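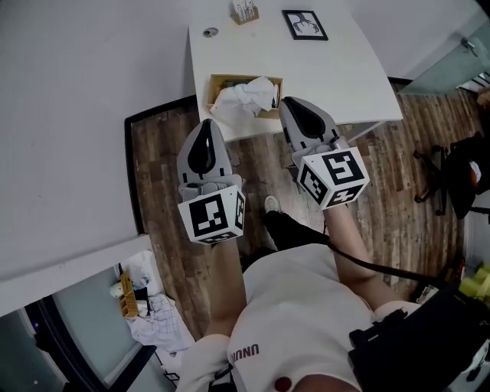
Kopfkamera, Szene aus einer Episode: beide Handgreifer mit Markerwürfeln vor dem Schreibtisch, darauf der offene Karton.

Start Tickets Wissensbasis Geräte Abmelden

Linker Greifer: Pose springt beim Absenken in den Karton

2019-06-18 – erstellt von Emese Bakos
Lesezeit: 4 Minuten

Projekt: Risora, Aufgabe »Papier aus Karton entnehmen«
Komponente: Markerverfolgung, Handgreifer links
Priorität: hoch
Status: gelöst, Nacharbeit offen

Fehlerbild

In einem Teil der Episoden springt die geschätzte Pose des linken Greifers, sobald er unter die Kartonkante abgesenkt wird. Der Sprung beträgt bis zu 15 cm und tritt innerhalb eines einzelnen Bildes auf. Nach dem Anheben läuft die Spur wieder korrekt. Rechts ist der Fehler bisher nicht aufgetreten. Die Öffnungsweite der Finger wird auf beiden Seiten plausibel protokolliert, betroffen ist nur die 6D-Pose.

Aufgefallen ist es beim Abspielen von Episode 763 im Betrachter. Der automatische Prüflauf hatte sie als gültig markiert.

Erwartet: stetige Trajektorie oder, bei verdecktem Marker, eine als ungültig gekennzeichnete Lücke.

Umgebung

Kerilus-Aufnahmesoftware, aktueller Stand aus dem Hauptzweig. Kopfkamera mit Blick nach unten, je Hand ein Greifer mit Markerwürfel. Kalibrierung vor Beginn der Serie durchgeführt, Restfehler unauffällig.

Verlauf

Thirumalai Amin:
Bitte zuerst die Würfelkonfiguration prüfen. Jede Fläche hat eine eigene ID, und die Zuordnung ID zu Fläche steht in der Gerätedatei. Wenn dort zwei Flächen vertauscht sind, merkt man das nur in Ansichten, in denen genau diese Flächen allein sichtbar sind. Solange eine dritte Fläche im Bild ist, verwirft der Löser die falschen Ecken als Ausreißer.

Emese Bakos:
Gerätedatei mit dem Würfel verglichen, alle IDs stimmen. Würfel sitzt fest, kein Spiel an der Halterung. Kantenlänge nachgemessen, passt zum Eintrag.

Wanda Grabowska:
Belichtung als Ursache ausgeschlossen. Ich habe dieselbe Bewegung mit fester Belichtungszeit und mit Automatik aufgenommen, der Sprung kommt in beiden Fällen. Am zerknüllten weißen Papier liegt es auch nicht: Mit leerem Karton ist das Verhalten identisch.

Thirumalai Amin:
Dann bleibt die Mehrdeutigkeit der Einzelfläche. Beim Absenken verdeckt die Kartonwand vermutlich alles bis auf eine Fläche des Würfels. Aus vier Ecken einer kleinen, fast frontal gesehenen Fläche ergeben sich zwei Posen mit nahezu gleichem Rückprojektionsfehler. Der Löser nimmt die mit dem kleineren Wert, und das kann von Bild zu Bild wechseln. Bitte Rohdaten von 763 mit der Debug-Ausgabe durchlaufen lassen.

Emese Bakos:
Bestätigt. An der Sprungstelle ist nur eine Fläche erkannt, beide Lösungen unterscheiden sich im Fehler erst in der dritten Nachkommastelle. Rechts bleiben im selben Zeitraum durchgehend zwei Flächen erkannt – die rechte Hand wird in dieser Aufgabe höher geführt.

Jiahui Xia:
Zur Einordnung für das Training: Eine Lücke ist unkritisch, kurze Lücken interpolieren wir. Ein Sprung ist es nicht. Die Aktionen werden als Differenzen zwischen Posen berechnet, ein einzelner falscher Wert erzeugt zwei extreme Aktionen mit entgegengesetztem Vorzeichen. In der letzten Fassung des Modells hat der linke Arm über dem Karton gezuckt. Ich hatte das auf die Normalisierung geschoben.

Behebung

1. Im Löser werden bei nur einer erkannten Fläche jetzt beide Lösungen behalten. Gewählt wird die, deren Orientierung näher an der letzten gültigen Pose liegt.
2. Liegt die letzte gültige Pose mehr als 100 ms zurück, wird das Bild als ungültig gekennzeichnet.
3. Der Prüflauf kontrolliert zusätzlich die Winkelgeschwindigkeit je Hand. Bisher wurde nur der Anteil erkannter Marker ausgewertet, deshalb ging 763 durch.

Test durch Wanda Grabowska: gleiche Bewegung, links und rechts, jeweils langsam und schnell. Keine Sprünge mehr. Bei schnellem Absenken entstehen links bis zu 3 ungültige Bilder in Folge, das liegt innerhalb der Interpolationsgrenze.

Hinweis für die Aufnahme

Am Ablauf der Aufgabe ändert sich nichts. Der Karton bleibt auf dem Schreibtisch. Eine niedrigere Kartonwand würde die Verdeckung verringern, war aber von Jiahui Xia nicht gewünscht – das Modell soll mit verdeckten Greifern zurechtkommen.

Offen

Alle vorhandenen Episoden der Aufgabe aus den Rohdaten neu berechnen, danach Prüflauf mit der neuen Regel. Zuständig: Áine Ó Ceallaigh.
Schwellwert der Winkelgeschwindigkeit ist von Hand gesetzt und muss an einer zweiten Aufgabe überprüft werden. Zuständig: Thirumalai Amin.
Das Ticket wird geschlossen, sobald der neu berechnete Datensatz eingespielt ist.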